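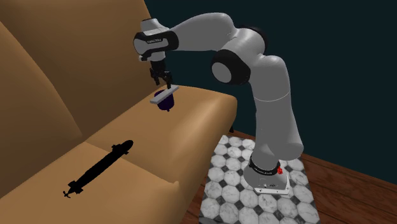
Jillberg, Dec 17, 2021

The furniture shop Callis will collect old sofas from homes in Jillberg during January, the owner Adwoa Tsikata told to this newspaper. Residents pay 20 dollars for each pick-up, and 30 dollars if there are stairs. Until now people had to bring the large items by themselves to the depot in Flisby, 62 kilometres away.

Sofas in good condition will go to families who wait for a home in the Kocsis neighbourhood. The others will be taken apart, and the foam goes to recycling. A tan sofa is welcome the same as a grey one, Tsikata said, but the seams must be whole.

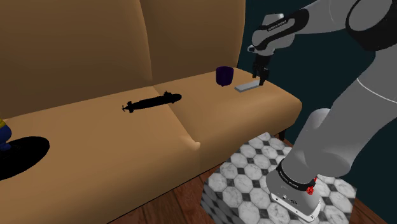
How to book

Call the shop before 11 in the morning. Cushions should stay with the sofa, and mattresses are not accepted.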